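News from the planning group

It has been a good long spring for those of us who work on Flemia, our grasp planner, and I'm so pleased to tell you that the new release is finally out the door. Gintarė Rozīte rewrote the part that decides when a plan has gone stale -- a job she first proposed back in January -- and the whole thing now replans in 92 milliseconds on our desktop tasks. 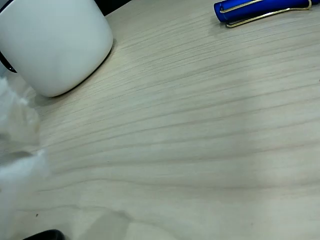
The perception side got some love too, and Idris Cadwaladr has been replaying 3,002 logged runs to see where thin or see-through things still confuse the depth filter. He'd dearly love a second pair of eyes on the logs, so do drop him a line if you have a free afternoon!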